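Watden Playroom Group — minutes of the June meeting

We opened at 7 in the evening, a little late, with everyone glad to be sitting down at last. The May minutes were read and agreed.

1. Chairs
A long and friendly talk about seating. The pink plastic chair has been well liked by the families, and most of us felt its rounded back is easier on little shoulders than the old folding ones. Drisari has quoted $595 for 12 more — a fair price, we thought, though delivery is extra. Agreed to order, and to ask whether they would hold the price until fall.

It was also agreed that the chair stays by the cream paneled wall, next to the shelving, so that parents can find it easily.

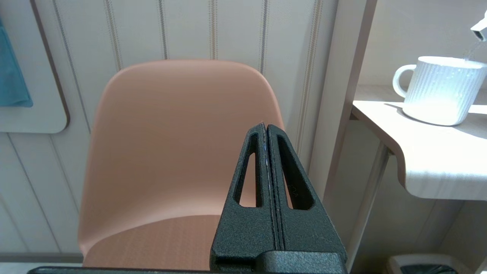

2. Shelves
Boyer can come and look at the shelving unit next month. Several of us would dearly love 2 more shelves for the picture books, and we talked for some time over how high they should go. Left open until Boyer has measured. Spending limit set at $1000.

3. Open afternoon
Visura will print the flyers again, with our warm thanks. Cookies to be shared out as last year.

Closed at 8:40.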